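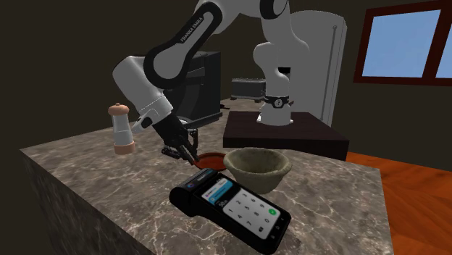 Home | Programs | Reports | Partners | Contact

Household and Counter Tasks Program: Progress Report to the Fedier Fund
2 May 2022
Submitted by Shinji Sakai, Project Lead, Firnena

1. Purpose of the grant

The Fund asked Firnena to establish whether a single fixed robotic arm can carry out ordinary kitchen and counter work at a standard acceptable to a household or a small café. The present report covers simulated work only. Trials on physical equipment are planned for September at the Seo site.

2. Work completed

The simulated kitchen is in regular use. It consists of a marble-topped counter with a Franka Emika arm mounted on a pedestal beside it, and the objects on the counter can be changed between runs. Those in the current layout include a grinder, a shallow reddish-brown dish, a deep stone-like bowl and a card payment terminal. A refrigerator and a toaster complete the room, although neither has yet been assigned a task.

During the period the team completed 498 runs across three tasks: moving the small dish, setting the grinder upright in a marked position, and pressing a requested key on the payment terminal. Each run was scored by the Ivutach software, and a sample was reviewed by staff.

3. Findings

Moving the dish is the most dependable of the three tasks. Most failures occur at the rim, where a low approach pushes the dish along the counter before the fingers close. Results for the grinder are acceptable when nothing stands near it and fall off quickly when another object is close by.

The terminal remains difficult. The keys are small in relation to the fingers, and the angle of the device changes from run to run. The team does not consider this task ready for physical trials.

In our assessment, the arm can perform single, well-defined chores under supervision. It cannot yet clear or reset a counter unaided – the time taken per object, about 20 seconds, would also be too long for a working café.

4. Changes to the plan

The terminal task has been moved to the second phase. No change to the total budget is requested. Two staff positions remain as approved.

5. Next period

Work will continue on approach height for shallow dishes and on crowded layouts. A revised task list for the Seo trials will be sent to the Fund for comment before equipment is ordered.

This site uses cookies to remember your preferences. Accept | Manage settings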